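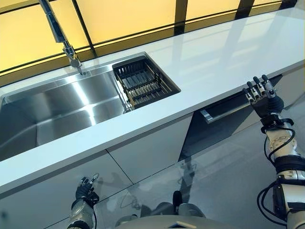

White worktop, steel sink, drainer basket in its own square hole.

I have been back from Vullcombe for a week and I still have gravel in both shoes, which is more of the garden than they let you take home officially. There is a sign about it.

For anyone who hasn't been, Vullcombe is a steep wooded valley that somebody's rich uncle filled with rhododendrons and then lost interest in. It lay forgotten for decades, the brambles moved in, and now it's open to the public from spring until the clocks change. You pay at a hut. The hut also sells fudge.

Ladi Iyamu had been telling me to go for years. Ladi likes any garden with a slope in it and thinks flat ones are for people who have given up. So in June I went, on the early bus, with a cheese roll and the wrong coat.

The leaflet says there are 3,902 plants on the labelled collection, a number so exact that I spent the first half hour wondering who keeps it up to date. Do they knock one off when a fern dies? I asked the man at the hut and he said, "It was right when they printed it," and sold me some fudge.

The top path is the dull bit. Lawns, a sundial in full shade, a bench dedicated to a spaniel. Then you go through a gap in a yew hedge and the ground simply drops away, and there's the whole valley below you with tree ferns down the middle like a green river. I said something out loud. A woman with a pushchair agreed with me.

It is nearly 500 steps to the bottom if you take the zigzag, and every one of them is a different height. I can only assume this was the uncle's sense of humour. Halfway down you come to the Nwachukwu Terrace, named after the head gardener who cleared it with a billhook and, going by the photograph in the tea room, a tremendous hat. It's planted entirely with things that like having wet feet: gunnera, candelabra primulas, a great sulky clump of skunk cabbage. I liked it more than anything else there. It smells like a pond in a bad mood.

The pool at the bottom was a slight let-down. It's the picture on the tea towel so I'd been expecting a lot, and on the day it was mostly weed and one duck. The duck knew about the cheese roll before I'd sat down.

Going back up is another matter. I won't describe it, except to say that a retired couple passed me twice, and I never did work out how.

Chidubem Akande, who came with me to the Grellent open gardens last year and complained about the scones, will want to know about the tea room. The scones are fine. The tea comes in a pot that pours mainly down its own front. They had an Erkik plum cake, which I'd never heard of and had two slices of, purely because of the steps.

There's a plan to replant the far bank with 2,000 bluebells this autumn, and a box by the door for contributions. I put in my bus change. It should cover a couple of bulbs, and I'll be going back in spring to see which ones are mine.

Practical bits: the bus stops at the top gate, the last one back leaves at ten to five, and it does not wait. Wear boots. Dogs are allowed on leads, though not on the spaniel's bench.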